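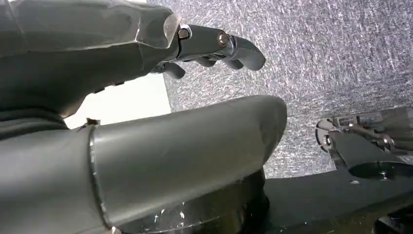
The Quiet Work of the Wipe-Down

77 shares | 27 comments

Dust in a workroom settles first where a cloth is least likely to reach. It collects in seams, under overhanging parts, around the heads of bolts, and along the foot of anything too heavy to move every day. At Sollberg, a shared workroom that has served small makers and repair businesses for several years, the removal of that dust is now treated as part of the working day and is scheduled accordingly.

The present arrangement dates from September, when the room was closed for a weekend and every surface was cleaned by hand. The closure was organized by Tanko Babalola, the workroom manager, after members had complained of grit in freshly oiled hinges and marks on newly painted panels. The cleaning took longer than expected. White flakes of old filler had worked their way into joints and corners throughout the room, and much of it had to be loosened with a soft brush before it could be lifted.

"We had been sweeping the floor very faithfully," Mr. Babalola said. "The floor was in excellent condition. Everything from the knee to the shoulder had been left to look after itself."

Under the current schedule, the last 27 minutes of each working day are reserved for cleaning. Bench tops are cleared and wiped with a damp cloth, then with a dry one. Painted metal is dusted before any cloth is applied, as grit dragged across a satin finish will leave fine scratches that no amount of later polishing will remove. Bare steel is wiped with a lightly oiled rag. Brass is left alone unless the owner of the piece has asked for it to be brightened.

Dark surfaces receive separate attention. A black base or stand will show every speck under a strong lamp, yet from standing height it may appear perfectly clean. Members are asked to crouch and look along the surface toward the light before signing the sheet. This has proved to be the least popular item on the schedule and the one most often skipped on Fridays.

The supplies are modest. Cotton cloths are bought in packs of 90, washed without fabric softener, and discarded when the edges begin to shed. Two widths of paintbrush are kept for seams and recesses, with the bristles trimmed short on the narrower one. Wooden toothpicks are used around screw heads. Compressed air was withdrawn from the room in the first month, having been found to move the dust from one member's bench to another's.

Nkrumah Sowah, a furniture restorer who rents a bench near the door, regards the schedule with some reservation. He holds that a daily wipe is excessive for work in progress and that a certain amount of wear should be permitted to remain.

"A scuff is a record of use," Mr. Sowah said. "I will clean around it. I do not care to see it buffed away because the hour has come for buffing."

His view has been accommodated. Pieces bearing a yellow tag are dusted only, and their scratches, chips, and torn edges are left for the owner to judge. At the most recent review, 43 tags were in circulation, several of them attached to chairs.

A second full closure is planned, with the shelving to be emptied first and the light fittings included. Members will be asked to remove unfinished work beforehand or to cover it with a clean sheet, tucked in at the bottom.

Share this feature | 90 likes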